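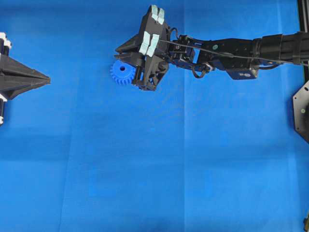
By Khrystyna Panasiuk
Posted January 13, 2020 in Short Fiction

My aunt left me the blue cloth and my cousin Mutua got the house, and I still reckon I came out ahead.

It's a big thing, royal blue, the kind of blue that makes everything else in the room look like it needs a wash. She'd kept it folded in the hall cupboard at Trultstead for 30 years (her number, she was a terrible exaggerator) and when I spread it out at my place the fold came with it, one long pale line just right of the middle. I ran my palm along it. I did that a lot, the first week!

"You could iron it," Mutua said on the phone.

"I could," I said, and went and made a cup of tea.

The thing is, she used to lay it out every April and we'd all have to stand at the edges in our socks while she decided whether it was curtains or a tablecloth or a dress for somebody's wedding. She'd have the good scissors in her hand and everything. Then she'd say the colour was wrong for the light, and back it went, same creases, and we'd get biscuits.

Mutua rang again on the night he got the keys. He'd found the scissors in a drawer, still in their paper sleeve from the shop in Hinholm, and did I want them?

I looked at the cloth for a bit. There's a second crease, fainter, over on the left, and I'd only just noticed it.

"Bring them in April," I said. "And wear decent socks."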